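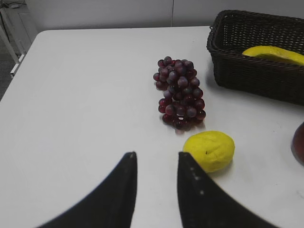
A planner is the part of the program that decides what to do next, and it is usually the last part anyone writes. The camera driver gets written first, as the camera came in a nice box. The motion code gets written second, as it makes things move and can be shown to visitors. Then somebody asks what the arm is meant to be doing, and there is a silence, followed by a very long file full of if-statements. Suppose the instruction is to fetch the grapes. They lie straight ahead of the gap between the fingers, so a child of three would say the job is nearly done. The lemon near the tip of the right finger would not trouble the child at all. It ought to trouble the planner, and most of this chapter is about how to arrange for that.

We assume you have worked through the exercises in Chapter 5 and own a detector that can put a name and a rough position to each thing it sees. We also assume that the detector is sometimes wrong. If yours has never been wrong, please go back and test it on something.

6.1 What the planner is told

The planner never sees a picture. It is handed a list, and everything it believes about the world is on that list. In Judedura, the small teaching system used throughout this book, each entry has a name, a position, a size and a confidence between nought and one. The whole package comes to 1,320 lines, comments included, and a fair share of the comments are apologies.

A list is a poor thing compared with a table of fruit. It has no idea that a bunch of grapes is long one way and short the other unless somebody adds a field for direction. It doesn't know that a basket has an inside. The first version of Judedura stored every object as a ball, which made the arithmetic lovely and treated baskets as obstacles to be avoided at all costs. It would pick up a piece of fruit very neatly and then refuse to put it anywhere.

Two additions cured most of this. One was a shape, taken from a short menu: ball, box, long thing, open box. The other was a relation, such as "in" or "on". With those in place the planner can be told that the banana is in the basket and can work out that getting it back means coming in from the top.

Relations have to be refreshed along with everything else. A program that stores "banana in basket" once, at the start of the day, will defend that belief with great loyalty long after the banana has gone.

We use cookies to help our site work and to remember which chapter you were reading. By carrying on you agree to our use of cookies. Accept / Manage settings

6.2 When the view is only part of the table

A camera at the wrist goes wherever the hand goes. That is splendid for the last few centimetres of a grasp and rather less so for knowing what else is about. Things at the side of the view get sliced. The basket loses its right-hand portion, and the round reddish fruit beyond the lemon is down to a sliver that could be one of several things. The grapes, meanwhile, are in plain sight, so a planner that only cares about grapes may proceed. One that has been asked to clear the table may not.
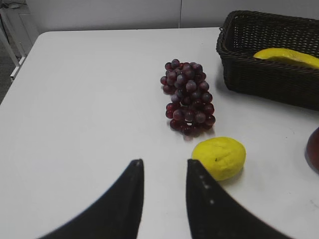
6.3 Three sorts of not knowing

Students tend to fold every kind of doubt into the one confidence number and hope. We did the same at Brundilach for most of a winter. It is better to keep separate accounts.

The first sort is doubt about what a thing is. A detector that wavers between plum and peach may be entirely sure that something round is there, and for steering round it that will do. The second is doubt about where a thing is. Here the name may be perfect and the position off by a finger's width, and a finger's width matters a good deal to fingers. The third is doubt about whether a thing is there at all, having left the view when the wrist turned. Judedura keeps such objects on the list and lets their confidence sink with time. After 14 seconds unseen, an object is marked "stale", and the planner has to look again before making any plan that touches it.

Why 14? Yoshinori Kudo, who wrote that part of the code, chose it by trying larger values until something was knocked over and then coming down a bit. It has been in the settings file ever since, under a comment reading "temporary", dated November.

6.4 Checking the space beside the target

Back to the lemon. Before closing the fingers, the planner asks for the space they will sweep through on the way in and tests it against every entry on the list, leaving out the target. If anything overlaps, it has a few choices. It can turn the wrist and try another angle. It can come in from higher up. It can move the nuisance first, which makes the nuisance a target and starts the whole business again from the top.

Judedura tries them in that order – cheapest first – and gives itself 500 milliseconds to find one that works. When the time is up it stops and reports failure, politely, in one line. We recommend this. A planner without a time limit will find an answer in the end, though possibly after you have gone home.

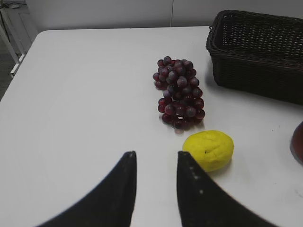

Should the planner make a fresh plan every time a new camera frame arrives?

Only if something it relies on has changed. Compare the new list with the one the current plan was built on, ignore differences smaller than your position error, and plan again when a target, an obstacle on the path or the destination has moved by more than that. Planning afresh on every frame makes the arm dither, as two nearly equal plans will take turns at winning.

6.5 The held object

Once the fingers have closed on something, the list needs another edit. The object is no longer on the table. It is attached to the hand, sticks out on both sides of it, and has to be included when the planner tests for collisions. Forgetting this is so common that the Prustcombe exercise sheets call it "the invisible baguette".

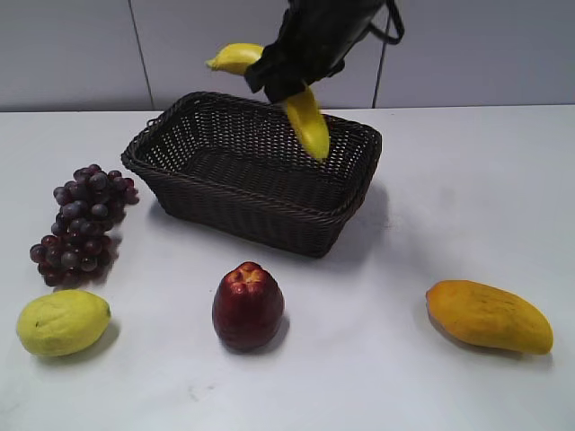

Figure 6.4 Banana held over the basket, with four other fruits on the table.

For the banana, the planner needs two numbers beyond its position: how far it reaches to the left of the fingers and how far it hangs down to the right. The lower end decides how high the hand must travel to clear the rim. The centre of the fruit, which beginners like to use, will give a height that suits a very short banana.

Release is tested in the same way. The open box must be on the list, it must not be stale, and the held shape must fit inside the opening at the angle it is being held. If it fits at some other angle, turn first. A full listing of the release test is on page 354, and a version with the bugs left in can be had from the Degefa download page for use with Exercise 6.1.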